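Doubler une petite poubelle de table sans y passer la matinée

Les poubelles de table, je n'y croyais pas beaucoup. On les vend comme la solution au désordre du goûter ou du bureau, et neuf fois sur dix le sac glisse au fond dès le premier trognon de pomme. Mariama Amoah, qui m'a passé la sienne, m'assurait que tout dépendait de la pose. J'ai donc essayé, avec de vrais sacs et de vrais déchets.

Ce qu'il faut
Un petit bac carré à bord épais
Un sac fin, un peu plus large que l'ouverture
Une pince métallique
Une feuille de papier blanc pour protéger la table

Choisir le sac
Les emballages promettent n'importe quoi. Les sacs « spécial petit format » de chez Storix sont trop courts pour un bac carré : prévus pour du rond, ils tirent dans les angles et se fendent. Un sac ordinaire fait l'affaire, même s'il plisse. Le rouleau Atinga revient moins cher, mais sentez-le avant d'acheter, le parfum citron est pénible à table.

Poser le sac
1. Étalez la feuille et posez le bac dessus, un peu en retrait du bord de la table.
2. Ouvrez le sac en grand et descendez-le jusqu'au fond. Chassez l'air avec le poing.
3. Rabattez le plastique par-dessus le bord. S'il y a trop de matière, laissez le surplus d'un seul côté.
4. Glissez ce qui dépasse sous le rebord. C'est l'étape que tout le monde saute.
5. Fixez la pince sur le côté où le sac est le plus lâche.

On lit parfois qu'un élastique suffit. Sur un bac rond, peut-être. Sur un carré aux coins arrondis, le mien est remonté trois fois et a fini dans le sac avec le reste.

Ce qu'on y met
Des gobelets en papier vides, des serviettes, des épluchures à la rigueur. Pas de liquide : un sac fin plissé garde des poches où le jus stagne, et je ne parierais pas sur les soudures. Les gobelets prennent vite toute la place, alors emboîtez-les avant de les jeter. Quant aux couvercles en plastique, vérifiez les consignes de tri de votre commune, elles changent d'une ville à l'autre.

Vider
Retirez d'abord la pince – sinon elle part à la poubelle, j'en ai perdu deux. Remontez les bords, tournez, nouez. Un coup d'éponge sur le rebord et on recommence.

Le résultat n'est pas très élégant, le plastique pend toujours un peu sur le flanc. Je garde quand même la pince. Pour le reste, un saladier doublé d'un sac rendrait à peu près le même service. 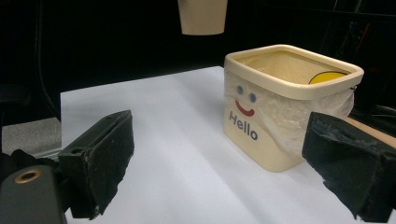

N° 79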